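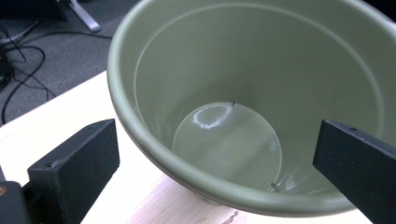

各位列表成员:

关于春季换盆用盆的统一要求,园艺物资组现就近期来信集中答复如下。本季换盆工作自3月起陆续展开,各点所用塑料盆来源不一,盆底开孔情况差别较大,入库前须逐一查看。以灰绿色大号塑料盆为例,盆沿厚而外卷,内壁向底部收窄,圆形盆底上可见两个小孔,位置大致相对。此类盆用于室内观叶植物时,应先确认孔口通透,再铺垫底材料;孔口边缘如有注塑残留的小凸起,可用小刀修平,不得强行扩孔,以免盆底开裂。

发布日期:2019年4月30日
发布:Findenano园艺物资组

Dromo温室管理处来信原文如下:

> 园艺物资组:
> 我处3月领用塑料盆133只,已投入使用74只,其余存放于北侧库房。使用中发现两个问题,请予答复。
> 一、部分盆底仅有小孔,浇水后排水偏慢,托盘内两三日仍有积水。是否可以自行用电钻加孔?
> 二、盆内壁有一圈凸起的棱线,养护人员对填土高度理解不一,有人填至棱线,有人填至盆沿。请明确统一标准。
> 另,旧盆清洗后可否与新盆混放,亦请一并说明。
> Dromo温室管理处

现答复如下。

关于排水。小孔盆排水偏慢,多数情况与基质过细有关。请先检查配土,将粗颗粒比例适当提高,并在孔口上方覆盖一层纱网或碎陶片,防止细土淤塞。调整后仍有积水的,可将盆垫高,使盆底与托盘之间留出空隙。确需加孔的,由各点填写申请,经本组确认后使用手钻操作,盆底朝上放稳,由外向内慢速钻入。未经确认请勿使用电钻。

关于填土高度。统一以内壁棱线以下一指为准,棱线至盆沿之间留作浇水空间。填土时分次加入,每次轻敲盆壁使土沉实,不宜用力按压。盆沿无棱线的旧式盆,按盆沿以下三指掌握。

关于旧盆存放。旧盆经刷洗、消毒、晾干后可以重新使用,但须与新盆分架存放,并在架端注明清洗月份。盆与盆套叠时每摞不超过十只,中间夹纸,避免卡死后硬拔损伤盆沿。盆底有裂纹、盆沿变形的,单独登记后退回,不再下发。

本季登记在册的塑料盆共915只,其中待检62只,均暂存于Arellano库房。待检盆在完成查看之前不予调拨,请各点勿直接前往领取。Sturenetti苗圃所需大号盆,按原定数量在待检工作结束后统一配送,具体时间另行通知。

各点如对上述要求有不同意见,请直接回复本列表,并注明盆型和所植品种。涉及数量变更的,请另附领用单,勿在正文中合并填写。

特此函复。

Findenano园艺物资组

相关主题
春季换盆配土比例(修订)
托盘及垫脚领用办法
关于旧盆消毒药剂存放的提醒
Arellano库房开放时间调整
Sturenetti苗圃大号盆需求汇总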